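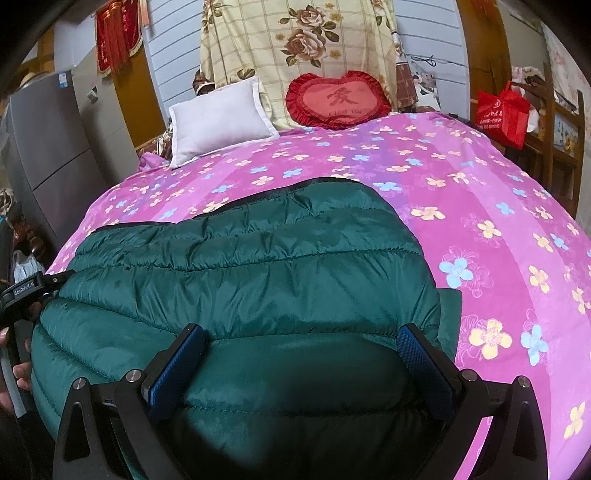
4. What participants took home from the study week

4.1 Setting and material

The study week at Pitau is held once a year in October. It is run by the Zovberg lay formation office and is open to catechists, choir leaders, prayer group leaders and other lay people who hold some task in a parish. A smaller number of priests and religious also attend. The days follow a fixed order: morning prayer, two talks before the midday meal, group work in the afternoon, Mass, supper, and an evening hour that is left open for personal accounts. The accounts given in that last hour are called testimonies by everyone who takes part, and we use the same word.

Our material comes from three sources. The first is the set of written testimonies that the office has collected since the week began. There are 600 of them, most between half a page and two pages long. The second is a set of 60 interviews held with former participants in their homes or parishes. The third is the field notes of the first author, who attended two of the weeks in full, and of Gertraud Wieser, who attended one. The interviews were recorded with consent and transcribed in the language in which they were held. Translations in this section are ours.

The written testimonies have clear limits. They were collected on the last day, when people were tired and often moved, and they were handed to the same office that had organized the week. Few are critical. Many repeat phrases from the talks word for word. We read them as evidence of what participants thought a testimony should sound like, and we turn to the interviews for what happened in the months that followed.

4.2 How people came to attend

Most participants were invited in person. In the interviews the usual path was a conversation after Mass or at a meeting, followed by a second conversation some weeks later, and then a letter from the parish priest. Printed notices were sent to all parishes in the area, but only a handful of people named the notice as the thing that brought them. Several remembered seeing it and assuming it was meant for others, "for people who had studied," as one choir leader put it.

The person who gave the invitation was in most cases someone who had already been to Pitau. This has an effect on who attends. Parishes that sent one person in the early years have gone on sending people, while neighboring parishes of similar size have sent none. The parish of Akande is the strongest case. It accounts for 91 of the written testimonies, far more than any other, although it is neither the largest parish nor the closest to the house. Its first participant, Trinidad Goicoechea, later became a speaker at the week and still visits the prayer groups in the outlying chapels to look for new people.

Goicoechea described her method in plain terms. She does not ask a person to come the first time she meets them. She asks what they do in the chapel, then returns and asks what they find hard about it. "If they tell me the hard part, I know they will come," she said. "If they tell me everything is fine I leave them until next year." She keeps a notebook with names, and some names stay in it for years before the person agrees.

Cost and distance were mentioned less often than we expected. The fee is low and is often paid by the parish. Time away from home was the larger matter, above all for women with young children and for those who care for an older relative. The joining letter is short and says little about practical things beyond the travel times. The older participants pass on the rest by word of mouth: bring your own Bible, bring a notebook, and bring something warm, such as a quilted jacket of the kind in Figure 2, for the chapel in the early morning.

4.3 The form of the testimony

Spoken and written testimonies share an order that participants seem to learn during the week itself. Those given on the first two evenings vary a good deal. Some are long family stories, some are requests for prayer, and some are short statements of thanks. By the fourth evening the order has settled. The speaker gives a name and parish, names the person who issued the invitation, tells of a doubt or a difficulty before coming, reports one thing heard in a talk, and closes with a promise about what will be done at home.

The naming of the inviter deserves attention. It is found in nearly all the written texts and is often the fullest part. Participants give the inviter's title, role and parish, and sometimes the place where the two first spoke. In the talks this is never asked for. When we raised it in the interviews, people found the question odd. One catechist answered that a person who is sent says who sent him. Another said it would be rude to leave it out, and compared it with thanking the hosts at a wedding. We take it to be a custom carried over from parish life, where a visitor who stands up to speak is expected to say on whose word he or she has come.

The promise at the end is treated in a different way. In the written texts it is usually general: to pray more, to be patient, to share what was learned. In the spoken testimonies it is often precise, and the other participants react to it. A man who promised to restart a Bible group in his chapel was asked from the floor on which evening it would meet. Wieser notes that he sat down without answering and gave the answer the next day at breakfast.

4.4 After the return

We asked each interviewee what, if anything, had changed in the parish after the week. In 25 of the interviews the person described a lasting activity that had begun after the return and was still going on when we spoke. These were mostly small things: a reading group, a monthly visit to the sick, a rota for preparing the children's liturgy. In the others the activity had started and stopped, or had never started, or the person had gone on with an earlier task in much the same way as before.

The reasons given for stopping were practical. A priest was moved and his successor had other plans. A room was needed for something else. The group shrank during the harvest and did not come back together. Few people spoke of a loss of faith or interest, though it would be hard to say such a thing to visitors known to be in contact with the office.

What seems to have helped most was a second person. Where two people from one parish had attended, even in different years, the activity was more likely to be alive. Those who had gone alone spoke of trying to explain the week to others and failing. "I had my notes and I read them out," said one woman, "and they were polite about it." She has since sent her sister-in-law.

The office has tried to meet this need with Prirkon, a program of follow-up letters and regional meetings for former participants. The letters contain a short reading and two questions for group use. Opinion on it was mixed. Some interviewees kept all the letters in a folder and used them with their groups. Others had not opened the most recent ones – they said that the readings were good but that the questions were written for people with more time. The regional meetings were better liked, and the part people remembered was the meal.

4.5 Remarks on the two kinds of evidence

The written testimonies and the interviews do not contradict each other so much as speak of different things. The first are full of the talks. The second hardly mention them. When we read a participant's own written text back to them, as we did where it could be found, several did not recall the talk they had praised. They did recall who had sat beside them, who had invited them, and what they had promised in front of the others. We return to this point in Section 5, where the Pitau material is set beside the parish registers.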